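How a Robot Clears a Desk
A page for young readers from the Histeveck School Robotics Club

People clear a desk without much thought. A pen goes in the cup, an eraser goes in the basket, and it is done. A robot has to be given each of those steps, and it has to be given them in a form a motor can follow. The club at Histeveck School spent its spring term on this one job. There are 17 members, and most of them had never worked with a robot arm before.

This page explains how the project works. Words that may be new are explained where they first appear.

What is a robot arm?

A robot arm is a row of stiff parts connected by joints. Your own arm is built the same way. Your shoulder, elbow and wrist are joints, and the bones between them are the stiff parts. Each joint in a robot arm has a motor. A computer tells each motor how far to turn and how fast.

At the end of the arm is the gripper. A gripper does the work of a hand, but it is much simpler. The club's gripper closes on an object from two sides, like a thumb and one finger. It cannot roll a pen along its fingertips or feel whether an eraser is soft.

What does the robot see?

A camera is fixed near the gripper and moves with it. Wherever the gripper goes, the camera goes too. Other cameras stay still and look at the whole table.

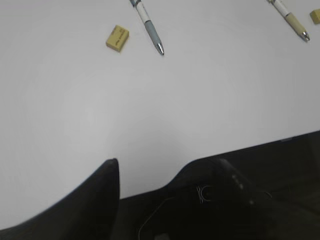 Pens and erasers as seen by the camera at the gripper. The dark shapes at the bottom are the gripper.

A camera picture is a grid of tiny squares called pixels. Each pixel is stored as numbers that give its color. The computer has to work out from those numbers which pixels belong to a pen and which belong to the table. A white pen on a white table is difficult, because the numbers are nearly the same. A yellow eraser is easier.

The two kinds of camera are good at different things. The moving camera sees small things up close, but it can miss whatever is off to the side. A camera that stays still sees more of the table, but the arm can block its view. The computer uses both.

How does it know where things are?

The club treats the table as a map. One corner is called zero. Every place on the table then gets two numbers - how far along and how far back. A third number gives the height above the table.

The computer also needs an angle. A pen lying slantwise has to be gripped across its barrel. If the gripper comes down the wrong way, it may land on the two ends of the pen and close on nothing useful. For this reason each pen on the map gets an arrow as well as a place.

Try it yourself: put a pencil on a sheet of graph paper. Write down the square where its middle sits. Then draw a small arrow to show which way the point faces. Take the pencil away and give the paper to a friend. Your friend should be able to put it back the way it was.

The steps of one move

Club members wrote the move out on paper before anyone typed it into the computer. The list for a pen looks like this:

1. Look at the table and choose one pen.
2. Move the gripper to a point above it.
3. Turn the wrist to match the angle of the pen.
4. Go down.
5. Close the gripper.
6. Go up.
7. Move to a point above the pen cup.
8. Turn the pen so that one end points down.
9. Go down until the end is inside the cup.
10. Open the gripper.

An eraser needs a shorter list. It can be let go above the basket at any angle, so step 8 is left out. The basket has a wide opening and the pen cup has a narrow one. A small mistake in the map numbers does not matter much over the basket. Over the cup, the same mistake can put the pen against the rim.

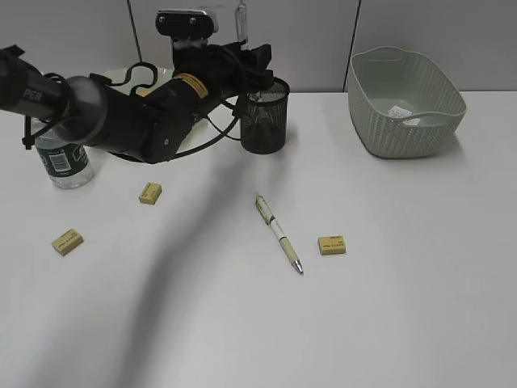 By Periklis Manolakis, club leader

I was asked to add a part about mistakes, as they take up most of our meeting time.

When a move goes wrong, the members do not start the robot again right away. They write down the number of the step where the trouble began. This is often earlier than the step where it was noticed. A pen dropped at step 7 may have been gripped too close to one end at step 5. The grip may have been poor because the angle was wrong at step 3. We call this reading the list backward, and each new member learns it in the first month.

Then they change one thing only. If two things are changed and the next try works, there is no way to tell which change helped.
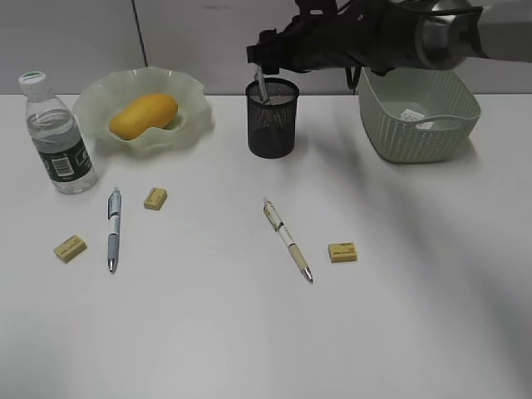
A pen at the mesh cup, with the gripper above it. Two more pens are on the table.

The arm has to learn as well as follow a list. In our project a member guides it through a move while the computer records the cameras and the joints. One recording like this is called a demonstration. By July we had saved over 1,000 of them. The computer compares the demonstrations and looks for what stays the same, such as turning the wrist before going down.

The objects must be moved between demonstrations. If the pens were always in the same places, the computer could learn the places and pay no attention to the pens. Members change the angles, swap objects around and put in things that are not part of the job. A water bottle may stand up in one setup and lie down in the next. A bowl with a mango in it may be there or not.

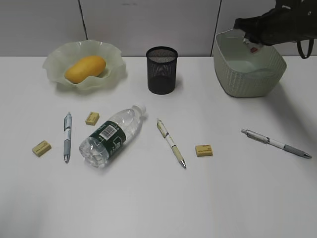
Things that are not part of the job are called distractors. The robot has to leave them alone and steer around them. A tall distractor changes the path, since the arm must go higher to pass over it or take a longer way around the side.

Safety rules

Hands stay off the table while the arm has power. One member sits at the stop button and does no other job. Long hair is tied back. If anyone says "stop," the button is pressed first and questions are asked afterward.

Visiting other clubs

The club shares its step lists with the clubs at Loltstead and Daltstead. All three use the same numbers for the steps, so a member from one club can read another club's mistake notes. The next shared meeting is at the Haugen library. Visitors may bring one small object for the robot to sort. It must be dry, unbreakable and no wider than a tennis ball.

Words to know

Demonstration: a recorded move that the computer learns from.
Distractor: an object the robot should leave alone.
Gripper: the part of the robot that holds things.
Joint: a place where the arm can bend or turn.
Pixel: one tiny square of a camera picture.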